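3.2 Collecting the demonstrations

We gathered our examples at the Clonham kitchen, mostly in November, with two of us taking turns at the controls. I'd love to say we had a grand plan, but the first 13 or so runs were us learning how slowly to move near a drawer. We threw those out and started over.

After that it went much better! Each run is one short chore – put a toy food on the plate, open the drawer, move something from one container to another – and we shuffled the objects between runs so the policy couldn't just memorize where things were. We stopped at 1000 runs. Soft toys were a nice choice for this, because they forgive a bad grasp and let the operator keep going.

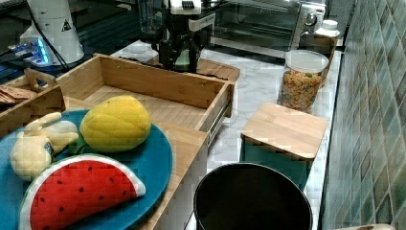

Figure 2. The counter during collection, with plush foods on the plate and the organizer drawer open.

We kept the messy runs too, as long as the chore got finished (fumbles and second tries included). The Semwal set trims all of that away, and we think our policy recovers better for having seen a few mistakes. Labels were typed in by whoever wasn't driving – so expect some odd spelling in the raw files.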